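Two Arms, One Table: Getting the Rules Down Before Somebody Gets Pinched
October 5, 2021

Leonilde Figueiredo wants to talk about tape first. Not torque limits, not the big safety standards everybody cites. Tape.

"People walk in, they look at the arms, they ask me how strong the arms are," she says. "Fine. Ask me where you're allowed to stand. That's the better question."

She runs bench practice at Stinell, a small shop that sets up two-arm stations for labs and training rooms. Taha Amrani writes the procedures. The two of them have spent since March boiling a 40 page manual down to something an operator will read. They got it to 21 rules. It was 20 until last week, then they fought about cables and added one.

I caught them between sessions. Coffee, standing up, both of them checking the clock.

Start with the grip, Amrani says. Most of the arguments start there. An arm closing on a block of foam is easy. An arm closing on something shiny, thin, breakable, with a hinge in it, is where a rule earns its keep.

"Rule four. Hold it by the part that can take it. On eyewear that means not the lens. You go narrow, you go slow, and then you stop and look before you lift any higher."

Look with what?

"The wrist camera. Every time. The head view tells you where the arm is. The wrist view tells you what you did."

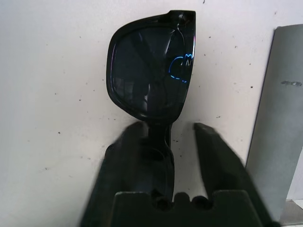

Sunglasses held low between the fingers, lens clear of the grip. Wrist camera view.

Figueiredo is the one who pushed for the pause. Operators hated it. Said it broke there rhythm. She kept it in anyway, wrote it in capital letters, and moved it up to the first page.

"If you have a rhythm that can't survive a pause, it's a bad rhythm," she says. Amrani rolls his eyes a little. He's heard it.

He is more of a numbers guy. The station log at Stinell just passed 1,000 entries, and he reads them, all of them, on the train. Near misses go in the log. So do dumb things. Somebody leaning on the table with a hand flat between the grippers, that goes in. No blame attached, he says, or people stop writing.

And the format? One line. What moved, who was near, what you changed. An early version had a form with boxes and drop-downs, bought in from a vendor called Pullen, and entries dried up fast. They went back to one line.

We got onto layout. Both of them sped up here, talking over each other, so these quotes are a bit stitched.

"Both arms parked open before anybody reaches in," Figueiredo says. "Open, still, hands off the controls. Then you say it out loud. Clear. Then the other person says it."

"Out loud," Amrani says. "Nodding isn't saying." 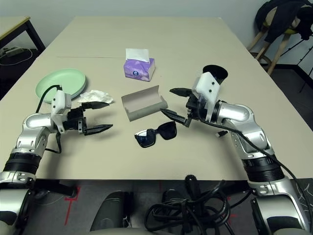
Reset is where the rules get tested, more than any fancy motion. An operator finishes a run, the objects are wherever they ended up, a person has to put them back. Hands come in. That's the risky minute, and Amrani wants it boring. Arms first, then people, then objects, in that order. He has me look at a table mid-session, sunglasses lying in front of their open gray case, the pack of tissues behind it, both grippers spread wide over bare tabletop. "That I can work with," he says. "Fingers open, nothing in them. Now check the right one. The lower finger is right by the end of the case. So I don't go grab the case from that end, I come from the far side, or I ask for the arm to back off first." Small stuff. He says the small stuff is most of the job.

He also doesn't like the cable connector lying on the tabletop under the right wrist. That one went in the log too.

Which brings us to the cable rule. Number 21, the one they fought over. Amrani wanted every loose cable off the floor in front of the station before power on, full stop. Figueiredo said good luck, the arms need slack, you can't starve a moving wrist of cable and then act surprised when a plug pulls out.

They landed in the middle. Slack stays at the wrist. Slack on the floor gets coiled, and the coil stays on the machine's side of the line. And nobody steps over a coil carrying anything.

"I still think it's too soft," he says.

"It's a rule people will follow," she says. "Yours was a rule people would sign."

Then there's the object list. I figured this would be dull and it kind of was, but she had a point. Every item used on the table gets approved ahead of time. No swaps. Somebody brings a nicer cup from home, the nicer cup waits till it's been checked. No glass. Nothing with liquid in it, not even a little. If one object goes inside another, the list says so, because a gripper sized up for a light empty cup is now tipping something with stuff rolling around in it.

She picked up the habit at Lolow, where she worked before, and where the list lived on a whiteboard that got erased by accident all the time. Now it's laminated and screwed to the wall.

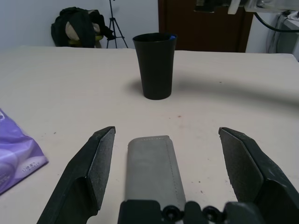

Who gets to change a rule once it's written down?
Anyone on the floor can propose a change, but it takes two signatures and a test run at low speed before it counts, and the old version stays up until then.

The two signatures bit came from an outside reviewer, Abdel Rahman, who read the draft in one sitting and sent back more red ink than they'd hoped for. Amrani liked most of it. One note said a rule without an owner is a suggestion, so every rule now has initials next to it. Mostly his. He's not thrilled.

What about speed? Everybody asks about speed.

Figueiredo says slow for new people, slow for new objects, slow for anything near the table edge. After that it depends on the task and she won't give me a number. "You'll print it and then somebody in a totally different room will use it."

Fair enough. What she will say is who decides. The person at the stop button decides, and the person at the stop button does nothing else. No phone, no notes, no helping out with the objects. Two jobs at once is how the log gets longer. If they're short a person that day, the session doesn't run. It's happened and it annoyed a client and she'd do it again.

Back to the tape, finaly. She'd been waiting.

Red tape on the floor, under and around the near side of the table. It marks where the base belongs. If the base has drifted off its marks, nothing starts. It gets checked at power on and again after any break, since people bump things and don't mention it. She wants a second color for people, a line you don't cross while the arms are live, and they're still arguing over where that goes.

"He wants it way back," she says.

"I want it where a reaching arm can't get to you," Amrani says. "That's way back."

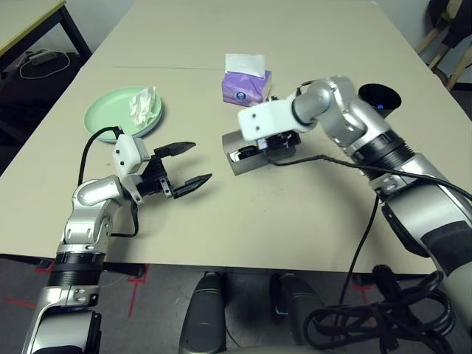 Both arms over the table, red floor tape at the near side. Head camera view.

Last thing I asked was what they'd tell a lab setting up its first two-arm bench, no manual, no budget for one. Amrani said start the log on day one, even in a paper notebook, and read it every week. Figueiredo said buy tape.

Then somebody called "clear" from the other room, somebody else called it back, and they both went in. The short version of the rules goes out to Stinell's client sites once rule 21 has been through it's low speed test. Amrani says he'll send me a copy. He wants the cable part reopened first.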